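Stondside Allotments and Growing
2022-02-19

1/ Seed potatoes arrived at the shop on Station Road this morning, so that is the start of the year as far as I'm concerned. A few posts on what I'm growing, what I've dropped and what it cost me last time.

2/ The plot is on the Stondside site, bottom end, next to the drainage ditch. Heavy clay. It floods at the lower corner most winters and this one was no different. I've stopped trying to grow anything there before June.

3/ Potatoes first. I'm going back to Vaher, which is a second early and does well in wet ground. I tried Plavitz two years running and lost most of the crop to blight both times. Other people on the site swear by it. Their plots are higher up.

4/ Chitting: egg boxes, windowsill in the back bedroom, rose end up. No heating on in there. They get five or six weeks and go in at the end of March if the soil isn't sticking to the spade.

5/ Onions from sets again. I did them from seed last year and got a lot of small onions. Sets cost more but they take up less of my time in January, when I don't want to be out there.

6/ Water. The meter on our side of the site read 3633 at the start of last season. The two tanks by the gate ran dry twice in July. Please fill a can and go. Hoses left running in the tank are the reason it empties.

7/ I put in a second-hand water butt off the shed roof and it made more difference than anything else I bought. The shed roof is only small but the butt was full by the first week of October and has stayed full.

8/ Money, as a few of you asked. I spent £461 last year. That includes the rent, the butt, a new fork and far too much netting. The netting was a mistake. I bought the cheap stuff and the pigeons went straight through it.

9/ I weighed everything that came off the plot, which was tedious, and priced it at what the supermarket charged that week. It came to £665. Nearly half of that was raspberries and salad leaves. Potatoes hardly register, they're so cheap to buy.

10/ So if you only want to save money, grow soft fruit and cut-and-come-again lettuce and leave the maincrop alone. I still grow potatoes. I like digging them up.

11/ Compost. Three bays made from pallets. One filling, one rotting down, one in use. Turn it when you remember. Mine was slow this winter and I think it was too dry in the middle, so I've taken the lid off and let the rain in.

12/ Kitchen waste goes in too, apart from anything cooked. Tea bags I've given up on as the bags never rot. Banana skins go in chopped. Peel off the fruit stickers or you'll be finding them in the carrot bed in 2030. 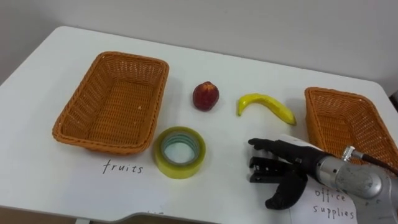

Wicker baskets, one banana, roll of tape.

13/ On baskets. I use shallow ones for anything soft. Tomatoes and strawberries piled up in a bucket get bruised before you've reached the car. One layer deep is best and two is the limit.

14/ Line them with newspaper if they've been in the shed over winter. Mice like sheds.

15/ The Jarnora seed swap is on again next month in the church hall. I've got spare runner beans, beetroot and a great deal of parsnip. Parsnip seed doesn't keep, so it has to be used this spring. Would like leeks if anyone has some.

16/ Last thing. Paths. The main one is very soft past the second tap and a car got stuck there on Thursday. Park at the top and use a barrow until it dries out. There are two by the gate and the green one has a good tyre.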